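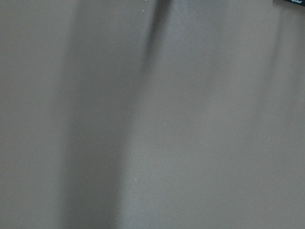
**Taupe** is a color between gray and brown. The word is used for a wide group of shades, from pale warm grays to dark browns with a hint of purple, and there is no single agreed standard. In everyday English it is applied most often to house paint, clothing, shoes and furniture coverings.

## Name

The word comes from the French *taupe*, meaning "mole," which in turn comes from the Latin *talpa*. It first described the color of the animal's coat. In French the term still suggests a dark gray with a slight brown cast, while English speakers tend to use it for lighter and warmer shades. Mole, mushroom, stone and greige are sometimes treated as the same color and sometimes as separate ones, depending on the maker.

## Mixing

Painters usually obtain taupe by adding white to a brown such as raw umber and then cooling the mixture with a little blue or black. It can also be made from two opposite colors, for instance orange and blue, lightened until the result is close to gray. Small changes in the mixture are easy to see. A trace of red moves the color toward mauve, and a trace of yellow moves it toward khaki.

In commercial paint, the color is produced by adding measured amounts of several tinting pastes to a white base. The Drolinby paint works listed its first taupe as shade 1126, a warm gray for interior walls. A darker version, shade 2404, was added later for doors and trim. Both were sold in flat and satin finishes, and the satin finish was generally judged to look lighter.

## Appearance under different light

Grays with a weak tint are strongly affected by their surroundings. Under warm lamps a taupe wall may appear plainly brown, and under a cloudy sky the same wall may appear gray or faintly violet. Nearby colors have a similar effect: next to green, taupe tends to look pinker.

Jussara Batista's handbook *Quiet Colors* advises viewing a painted sample in the morning and again after dark before a choice is made. Raíssa Fagundes, writing on textile dyes, notes that two fabrics matched in daylight may fail to match indoors when they have been dyed with different mixtures. This effect is known as metamerism.

## Use

Taupe has been a common color for gloves, stockings and felt hats since the early twentieth century. The Ellier mill offered wool cloth in 10 grades of gray-brown, of which the three palest were sold as taupe. In interiors it is often used as a background for white woodwork or dark wood floors.

## See also

- Beige
- Khaki
- Umber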